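Drusa Tabletop Grasping Set
Research release from Skakeson

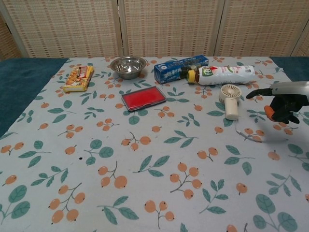

Drusa is a set of recorded grasping trials for groups working on multi-fingered hands. Every trial is made on a dressed table with ordinary household goods on it, and the cloth is chosen for its print. In the berry-and-leaf layout the target is a small off-white fan standing upright, with a bottle lying on its side behind it and a shallow steel bowl and a red ink pad further across. The hand comes in from the right. Plain backgrounds are left out of the main set and supplied separately as a baseline.

What the set contains
730 trials over 14 table layouts
Chest-height colour video for each trial
Joint positions and fingertip forces, time-stamped to the video
Outcome label, entered by the operator and checked by a second person

Method
The operator is given a target object and no instructions on how to approach it. Other objects stay where they were placed, even if they get in the way. A trial ends when the target has been lifted and held for 2 seconds, or when the operator gives up. Failed trials are kept and labelled.

Result
Naveen Bhatt trained the Ladum grasp planner on the baseline recordings alone and then on the full set. On layouts it had not been trained on, failed grasps fell by 37 per cent with the full set. Most of the gain came from upright objects with narrow handles. Flat boxes improved very little, and we would not recommend Drusa as the only training source for those.

Versions
The current version was released on 25/02/2023. It corrects the force readings for the thumb, which were scaled wrongly in the September version. Please do not mix the two.

Access
Free for academic use. Commercial licences are handled by Chaturvedi. For questions about the recordings or the file layout, write to Ishbel Haldane at Skakeson.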